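Filed under: Laundry & Fabric Care
Print this page | E-mail this page

Washing Knit Hats Without Shrinking
By Helmi Pitkänen

Turn hats inside out and close them in a mesh bag. Use cold water, the gentle cycle and half the usual soap. For hand washing, soak 16 minutes, then rinse 2 times. Do not wring. Roll the hat in a towel and press.

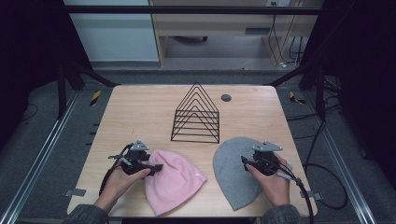
Pink and gray knit beanies laid flat on a table.

Dry flat, away from heaters. A folded cuff dries last; open it after the first hour. Tumble drying felts wool and weakens elastic yarn. Store clean hats flat from spring until November.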